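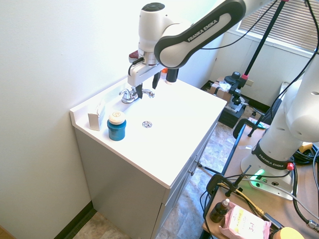
3.2 The bathroom task and how we collected for it

By the time our group got its turn on the arm, the kitchen tasks had already gone. Stollstead runs the manipulation module as one long shared project, and each student group picks a household job from a list, collects its own demonstrations and trains on them with Darnum, the course's training code. We wanted the dish rack (everybody wants the dish rack!) and we got the bathroom. I was a bit grumpy about it for a week or so and then came round, mainly because a bathroom counter is a nastier place to work than it looks. There's a tap in the way, there's a wall right behind it, and most of what people leave there is small, or round, or both.

Our layout is in Figure 3. The arm stands on a wooden table and the vanity stands beside it, back against a plain wall, so the arm has to reach over to get at the counter. We clamped the base plate to the table with C-clamps and I'd ask any group following us to check those clamps every morning before they do anything else. Ours crept. It was a tiny amount, far too little to see from a chair, but we lost most of an afternoon wondering why the gripper kept arriving slightly to one side of where it had been the day before, and we blamed the camera, the calibration and each other before anyone thought to put a spanner of common sense on the table.

The task itself has two halves. In the first, the operator moves one item from the table to a free spot on the counter. In the second, the operator picks an item that's already on the counter and shifts it towards the wall, leaving the drain clear. We count a trial as finished when the item is upright and the gripper has backed off above tap height. We argued about "upright" for longer than I'd like to admit, and settled on "would stay there if you shut the door a bit hard".

Items were split into easy, middling and horrid. Small cardboard boxes were easy. Cylindrical containers were middling, as they're fine so long as the fingers come down straight and they skid off sideways if not. Small bottles with dropper caps were horrid. The cap gives you something narrow to pinch, which sounds helpful, and then the whole bottle swings underneath it like a bell. We ended up telling operators to go for the body of the bottle every time, even when the cap was the easier grab, and the later demonstrations are much steadier for it. I do wish we'd said so at the start.

We aimed for 16 demonstrations per item in the first round, and that was plainly too few. The policy learned to hover. It would come down over the counter in a lovely smooth line, stop a little above the object and stay there, as if it had forgotten what it came in for. So we went back and collected 40 per item, with the starting positions mixed up properly this time (in the first round we'd all been putting things down in much the same comfortable place without noticing). After throwing out the ones where the operator sneezed, changed their mind or bumped the tap, we were left with 196 usable demonstrations across the whole item set. That's a small set by anybody's standards and I wouldn't make large claims from it.

The tap deserves its own paragraph. It sits at the back of the counter with a handle on either side of the spout, and the tidiest path to the back wall goes straight over the top of it. In Figure 3 the fingers are pointing down just above it, and you can see how little room there is to play with. Our first instinct was to draw a box around the tap in software and forbid the arm from going in. This worked in the sense that nothing touched the tap, but it also made the back of the counter more or less unreachable, and the operators hated it. We took the box out again and set a lower speed for the whole region behind the drain. It's slower, and people relax when they're driving it, and relaxed people give you better demonstrations.

Lighting was the other nuisance. The counter is white, the wall is off-white, the arm is white and there's a window with blinds across the room. With the blinds open the pale cardboard boxes more or less melted into the backsplash on the camera feed. We shut them for the second round and kept them shut. We'd have liked to compare the two conditions fairly, but we didn't have enough of the first sort to do it.

All training used the Darnum defaults except the step count, which we cut to 4000 after seeing the validation loss go flat and then creep back up. The Oveck group, who were doing drawers on the same arm in the afternoons, left theirs running for far longer and got a nicer curve, so it may simply be that our data ran dry sooner. I've put both curves in the appendix.

One change we made late on is worth passing along. Between trials we had been resetting the counter from memory, and our memories were rubbish. From September we used the Savchuk sheet, a grid on paper that the previous year's students drew up, where you look up the trial number and it tells you which square to put the item in. It takes a few seconds and it stopped the arguments. The results in Section 4 use only the trials reset this way.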